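Teaching Pluner by remote, week three

Well, I've finally got the hang of the hand controller! Milagros Talavera lent me hers in April and I've been driving Pluner round the simulator most evenings since (sorry, garden). Last night I recorded 34 runs and kept 27 of them, my best haul yet. 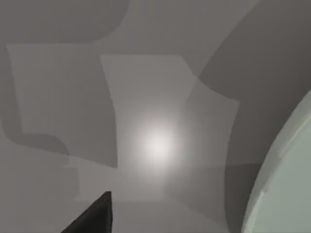 What I love is how much of yourself ends up in the recordings. I always hesitate before closing the fingers, so now Pluner does too! Yesenia reckons I should go slower on the approach and stop fussing with the wrist. I'm aiming for 300 good runs before I try training again.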